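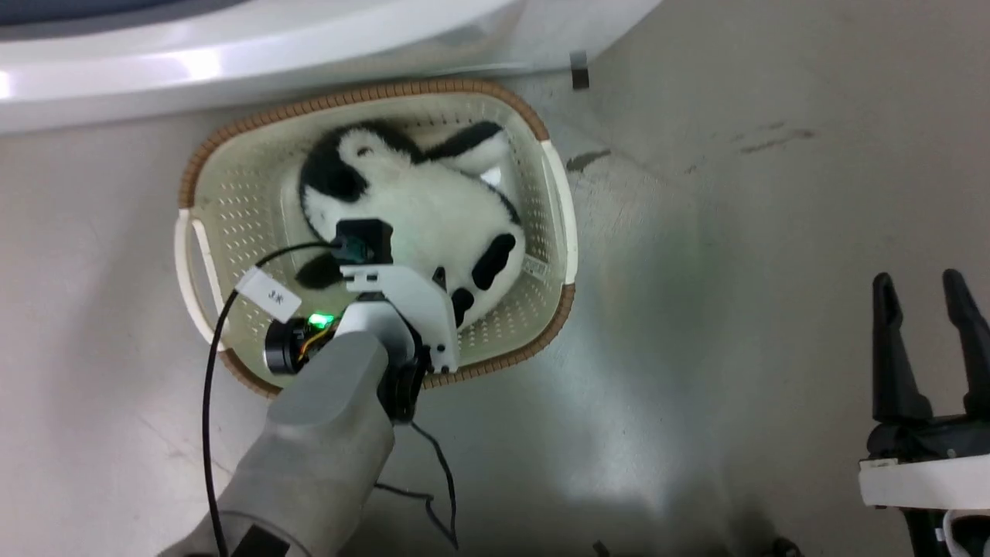

A robot arm reaching into a basket with a plush toy in it, Holasix returns site, Gosport.

We visited the Holasix returns site in Gosport in February, as part of a group from the regional laundry and textile trade. Holasix takes back soft goods from rental firms and play centers, cleans them and sends them out again. The tour started at 9 in the morning and ran until lunch.

The site employs 77 people. Most of the washing was already done by machine, so the new part is the handling between the steps: lifting items out of baskets and passing them on. That work is being moved bit by bit to arms supplied by Pelkonen, with software from Drakico.

Plush toys are the hard case. They sag and catch on the rim of the basket, and no two lie the same way. Our guide said the arms handle 500 items on a normal shift, well under what an experienced sorter gets through, and the company is not trying to close that gap this year. Anything an arm fails to pick up twice is left for a person.

What interested our group was the staff side. Sorters used to spend the whole shift bending over baskets, and sore backs were the main complaint. Now they rotate. Part of the day goes to inspection and repairs - loose seams, missing eyes - and part to watching the arms and clearing jams. Everyone who moved over got 75 hours of paid training.

Not all of them like it. Two sorters we talked to over coffee said the watching is dull and they miss having a table to themselves. One of them has asked to go back to hand sorting full time, and was told that would be possible until the summer. After that it depends on orders. Another said her back is better and she would not go back.

Pay for the new role is the same as for sorting. Several of us asked about that, and the answer was that it is under review.

Lunch was in the canteen on the upper floor. The next visit is to a linen plant, and members can sign up through the office as usual.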